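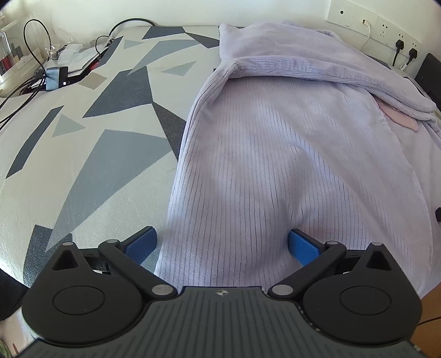 Washing and folding plush blankets: your questions

These are the questions we receive most often at Trostetti about ribbed plush throws and bed blankets. If your question is missing, please write to Leonie Wiegand at the shop and she will answer you, normally before 5 in the afternoon.

Can I wash a ribbed plush blanket in the machine?
Yes, if the label permits it. Use a cool programme and a liquid detergent. Powder can stay between the ribs and then the blanket feels rough. Please do not use fabric softener.

How big must my machine be?
The blanket should fill the drum only by half when it is dry. If you must push it in with force, take it to a laundrette.

Why did the ribs become flat after washing?
Usually it is heat. Dry the blanket on a low setting, or over two lines, and brush it with a soft clothes brush in the direction of the ribs. Small flat places come up again. If the pile was melted by a hot dryer, I am sorry, this cannot be repaired.

May I iron it?
No. For creases, spread the blanket on the bed, smooth it with your hands along the ribs and leave it for one night.

How do I fold it so that it does not crease?
Lay it flat on the bed first. Fold it along the ribs, edge to edge, then once more. After this, roll it from the short side. A roll makes softer creases than a square fold, and it also fits better in the Pillmont storage bag, which is 90 cm long.

It leaves fluff on my sheet. Is it faulty?
A new plush blanket loses some fluff in the first weeks. Shake it outside and wash it once alone. If it continues after the third wash, send us a message with your order number.

Which side should be up?
As you like. Most of our customers put the ribs up for the look. Kwabena Agbenyega from our Meltthorpe shop prefers them against the skin in winter.

Can I store it in a vacuum bag?
For a house move, yes. For the whole summer I would not recommend it, the pile gets pressed for too long. A cotton bag on a dry shelf is enough.

Do you sell the lavender shade in other sizes?
At the moment only the double. The single should come back in July.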